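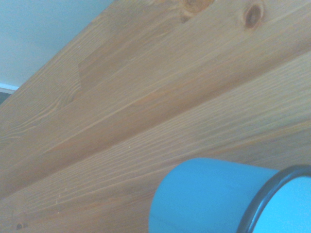

What is a loan in soccer?

Sometimes a player leaves a club but still belongs to it. Weird, right? It's called a loan. A bit like a library book - you take it home, you use it, it goes back.

Say Armindo Mendes plays for Sellville. Good player, but young. Sits on the bench every week. Not much fun. So Sellville lends him to Notbridge, a smaller club, till June. Now he plays nearly every game. Gets better. Then back he goes.

Who pays him? Depends. Often the two clubs split it. Sellville might pay part of his wages and Notbridge pays teh rest.

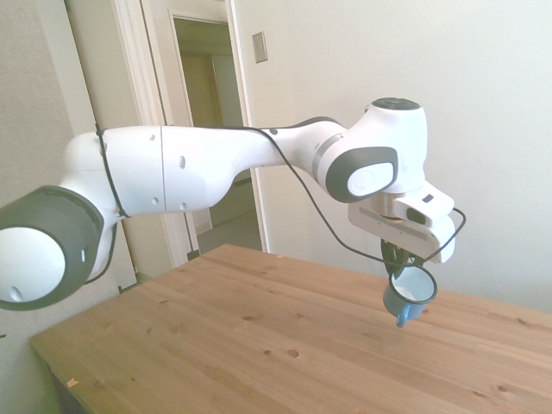 A light blue mug held above a wooden tabletop.

Can he play against his own club? Usually no. In lots of leagues thats the rule, so when Sellville visit Notbridge, Armindo has to watch.

How long does it last? Could be a few months, could be a whole season. Some loans have a "buy" part too. Means Notbridge can keep him if they pay a price both clubs agreed at the start.

Words to know
Parent club - the club that owns the contract.
Recall - when the parent club asks for the player back early. Only if the deal says so.
Wages - the money a player gets for playing.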